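4. Setting up page caching in Mekent

Page caching is the feature most people buy Mekent for, and the one most often blamed when a site shows old prices. Read this section before you switch it on. If your site has fewer than 500 pages and a decent host, you may not need it at all.

Before you start

You need an admin login and a copy of your current settings file. The Surkum theme has its own cache, which must be off. Two caches stacked together do not make a site twice as fast, whatever the theme's welcome screen claims.

Turning the cache on

1. Go to Settings, then Delivery, then Page Cache.
2. Set Mode to Basic. Leave Aggressive alone for now.
3. Set Lifetime to 23 minutes. The default is a full day, which we think is too long for any site that changes.
4. Under Exclude, add your cart, login and search pages, one per line. The "Detect pages for me" button misses renamed carts, so check its list by hand.
5. Click Save, then Rebuild.

Caution: Rebuild clears everything at once. Don't run it at your busiest hour. On our own test site of 2449 pages it slowed every visitor down until it finished.

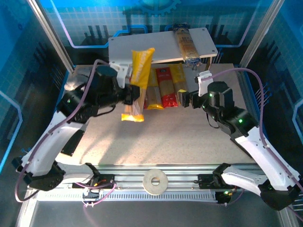 Checking that it works

6. Open a private browser window and load your home page twice.
7. Open the page source and scroll to the last line. A cached page ends with a comment that starts with "mekent-hit".
8. If the comment says "mekent-miss" both times, go back to step 4 and look for a stray slash in the Exclude box. A single slash on its own line excludes the whole site.

Note: The dashboard's Speed Score is not proof of anything. It goes up when you turn options on, even if your pages load no sooner. Use a timing tool that doesn't come from us, and test before and after.

Optional: the Nendness delivery add-on

9. Paste your Nendness key under Delivery, then Remote.
10. Choose the region closest to most of your readers.
11. Wait for the status to read Linked.

The add-on helps if your readers are spread over several countries. For a local shop it mostly adds another bill and another place for old files to hide. Sites hosted on Isaksson plans already have something similar included, so check your plan first.

If you see a blank page after linking, remove the key, save, and run Rebuild again. Your Basic cache settings are kept.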